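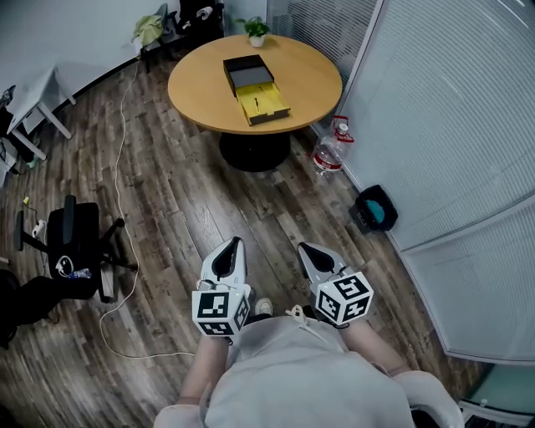
Hesby open day: a fitted office, and what the brochure left out

I went to the Hesby open day in January expecting to be sold something, and I was. The building has 260 small rooms for rent by the month, and according to the leaflet 234 of them are taken. I walked two floors and heard very few voices. Maybe everyone works quietly.

The pitch comes from a furnishing company called Sonen, which fits out rooms so that a new tenant can "sit down and start." Our guide, Walid Dabbas, used that phrase at the door, again in the elevator, and once more in the hallway, where there was no place to sit. He was pleasant and he knew the prices. He was less sure about the heating.

The small office with the round table is the one I spent the most time in. I'll start with the good part. The table is nice. It has a light orange-wood top on a black round base, and a pedestal means you aren't fighting four legs with your knees. Somebody put a small potted plant at the back of it, in a white pot, and a black box with a drawer that has a yellow tray inside. I'd have the plant. I don't know that I'd give up that much of a round table to a box.

Walid told us the room is meant for 6 people. I would like to meet them. Maybe 6 people who are fond of each other could hold a short meeting in there. For a full working day I'd say two, and one of them had better like facing the wall, where the white desk is. It's a slim thing with thin legs, fine for a laptop. I asked if it came in a deeper size and was told Sonen was "looking at that."

The chairs are black office chairs. When I asked who makes them, I got the name Mangundap and a shrug. One had a roll of tissue on it and another had a small bottle on the seat, so the chairs seem to be doing the job of the shelves. A room like this needs a shelf. There is a small stand in the back corner with something pale green on it, cloth or a bag, and that's all I'd call storage in that corner.

Water is a big clear plastic jug with a red handle, on the floor by the wall. The brochure says "hydration point." The trash bin is small and black and I have no complaint about it.

The glass partition is what they're proudest of, and I'm not convinced. It has white horizontal blinds, so you pay extra for glass and then cover it up. Soo-ah Yoon, who came along because her lease at Skisham is almost over, asked how much sound gets through. Walid said "very little." We could both hear the elevator while he said it.

The plank floor is real wood to look at and I liked it, though a rolling chair will leave marks on it, and the contract makes the tenant pay for those. Page 8, if you get handed the same packet. Read that page before you admire anything.

Soo-ah is going back for a second look at the end of the hall, where the rooms are cheaper. I asked for the heating figures by email - still waiting.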